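Gripper faults out on clear jar but not on the sauce bottle?

Ifigeneia Koutsoukos
Hi all, bit stuck. Arm is a Kilska with the multi-finger hand, job is putting condiments into a wire rack. Bottle goes in fine all morning. Spice jar, nope. Comes down over the lid, fingers start to close, then fault 389 and the whole arm freezes where it is. Have to power cycle every time. Did 30 tries yesterday afternoon, 7 got as far as the rack. Tried slower approach, tried moving the jar further from the rack, no diffrence. Force limit is set at 3,000 in the Wolgate software, whatever units that is, manual doesn't say.
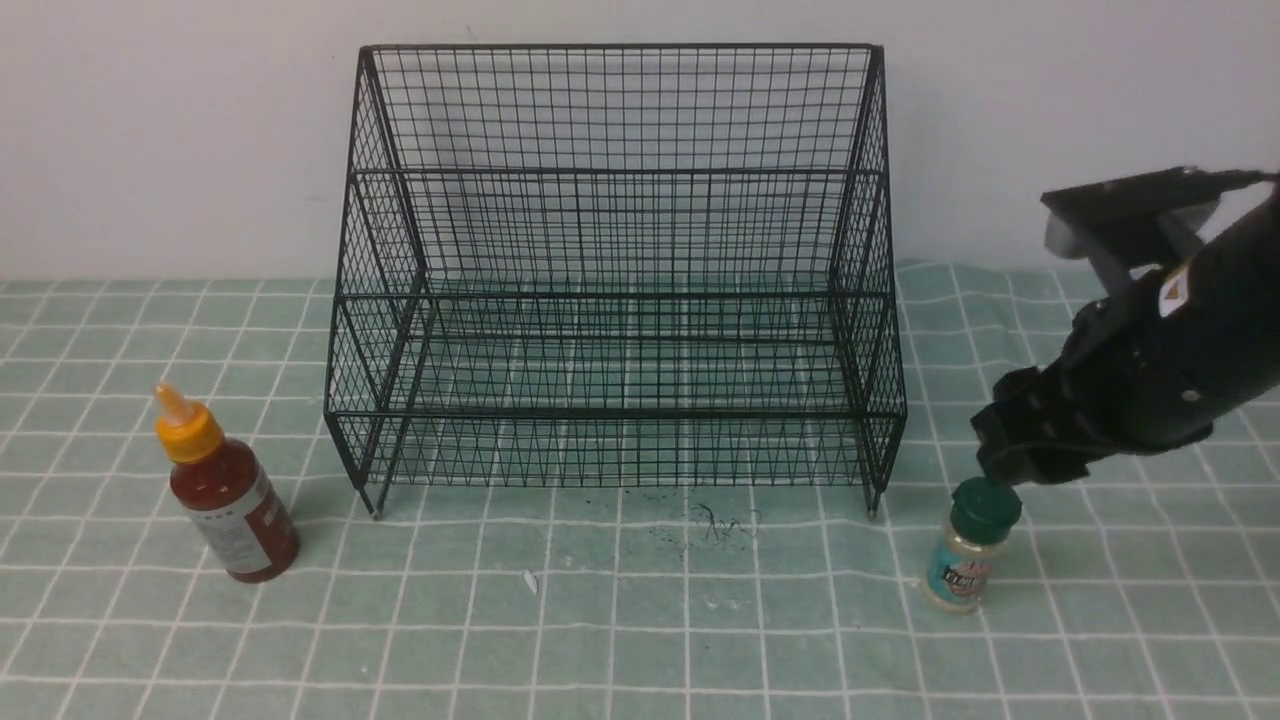

Hand over the green lid, rack behind.

Any ideas? Don't want to just turn the limit up and crack a jar.

grandalico_fan
turn the limit up

Qureshi
Please don't do that. 389 on ours was finger current, i.e. fingertips pushing down on something hard before they'd closed. Squeezy bottle gives a bit so you get away with it, a hard lid won't. Your height is probably off. Raise the grasp point a few mm and try with nothing under the hand first. If it closes clean on thin air it's height, if it still faults it's a finger.

Also wipe that cloth down, there's black bits in front of the rack. Could be crumbs, but I'd check the fingertip pads anyway. And keep your hands out when it's frozen, ours let go and dropped as soon as the power went off. Nasty bruise.

benchtop_mo
Same fault here in December, was a loose finger screw. Snugged it up, re-homed the hand, fine since. Flatten the tablecloth too, wrinkles wont help your heights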